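To: jullar-dev
Subject: Re: [jullar-dev] grasp segmentation splits one towel fold into several episodes
Date: 19th February

On the dev list, an Elleo integrator wrote:

> We moved our import from the old segmenter to the one in Jullar 2 and the
> cloth tasks got worse. Rigid objects are fine. With towels, a single fold
> comes out as a string of short grasps, most of them under a second, and the
> policy trained on the result opens and closes the jaws over the cloth
> without going anywhere.
>
> Config is stock except for the rate, which we set to 50 Hz to match our
> controller. Width is taken from the finger tracker, no smoothing. Is there
> a recommended value for close_threshold on fabric? We tried raising it and
> the splits went away, but then the segmenter missed the release.
>
> Also, are we supposed to run the two hands through separately? The docs
> say "per device" in one place and "per session" in another.

Raising close_threshold moves the problem to the other end, as you found. The threshold is compared against raw finger width, and on fabric the raw width does not settle. A folded towel compresses under the fingers, the layers slide, and the width drifts while the grip is still held. With one threshold, any drift across the line is logged as a release followed by a new grasp. On a rigid block the width is flat and you never see it.

The Jullar 2 segmenter dropped the hysteresis band that the old one applied by default. It is still in the code but is off unless both keys are set. The changelog does mention this, under the wrong heading. I have opened a ticket to move it.

Below is a frame of the kind I have been using to check the masks and the width signal together. The towel corner is between the fingers and bunched at the lower edge, so the tracked width depends on how much cloth is in the jaws.
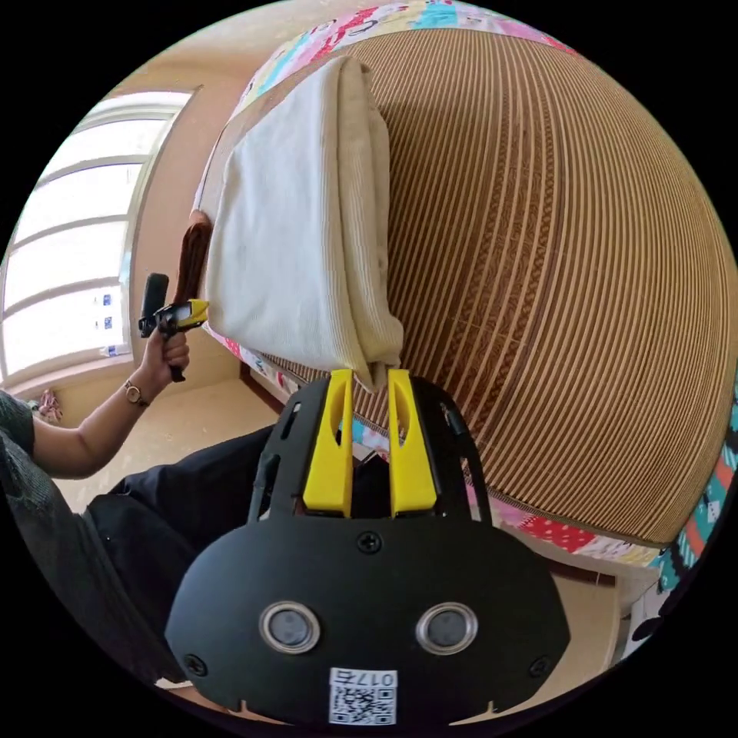
1. Turn the hysteresis band on

Set both of these in the segment section:

segment.close_threshold: 0.30
segment.open_threshold: 0.44

Values are fractions of full opening. A grasp starts when width falls below the first and ends when it rises above the second. If only one key is present the other silently takes the same value and you are back to a single line. A warning for that case is in the branch and will be in the next point release.

Do not tune these on one recording. Thick folds stop the fingers earlier than a single layer does, and a band fitted to thin cloth will fail to register a grasp on a stack.

2. Resample before segmenting

You set the rate to 50 Hz to match the controller, but that key changes the output rate only. The segmenter still counts min_duration in input samples. If your recordings come in slower than the output, the minimum duration is not the one you think you configured. Run the resample stage first:

jullar resample --rate 50 session_dir
jullar segment session_dir

I would accept a patch that makes min_duration a time in seconds. The sample count is left over from when there was only one supported input rate.

3. Filter the width, with a short window

A median filter over 9 samples removes the single-sample spikes from the finger tracker without moving the edges much. Longer windows delay the release, and on cloth the release is already the harder edge to find. Do not use a moving average. It smears the edge and the hysteresis band then reports the grasp late in both directions.

The spikes you see on white fabric are mostly a tracker fault. The tracker looks for the yellow fingers by hue and saturation. In strong window light the exposure follows the bright cloth, the fingers lose saturation, and for a sample or two one edge is placed on the towel. Lowering tracker.min_saturation helps. Lower it too far and other saturated regions in view become candidates, so also set tracker.roi to the area the fingers can reach. Patterned bedding outside that area is then ignored.

4. Two hands

The docs are wrong in one of the two places. Width tracking and grasp segmentation are per device. Episode boundaries are per session. Run it like this:

jullar segment --per-device session_dir
jullar merge --episodes session_dir

The merge stage takes the union of the grasp intervals from both devices and closes an episode when both are open for longer than merge.idle. If you segment each hand alone and skip the merge, an interval in which one hand holds still and the other works gets cut in the middle. That alone would account for part of the splitting you describe.

One more thing on two-hand sessions. The second device is often visible from the first, and its yellow jaw passes the hue test. With no roi set, the tracker can jump to it when the near fingers are covered by cloth. The symptom is a sudden drop in width with no matching change in the other signals. Check for this before touching thresholds.

5. Mask the device, keep the cloth

If you use the masks for training, regenerate them. The stock mask is drawn for the gripper body with some margin, and the margin reaches past the fingertips. For rigid objects the loss is small. For towel corners it hides the contact region, which the policy needs. Set mask.margin to zero at the tips and leave it as it is around the body.

On the Heydari loader: it caches segments by session name and does not notice a changed config. Delete the cache directory after each change above or you will be training on the old splits. The Zondcombe exporter has no cache and is not affected.

If the splits remain after steps 1 to 4, send the width trace for one fold from both devices, with the config dump (jullar config --resolved). The trace is enough. Please do not attach full sessions to the list, as the server rejects them and the message is lost.

The old segmenter stays available as segment.backend: v1 until December. It has the band on by default but does not support the merge stage, so for two-hand data I would not go back to it.

--
jullar-dev mailing list
To unsubscribe, send a message with an empty body to the list's leave address.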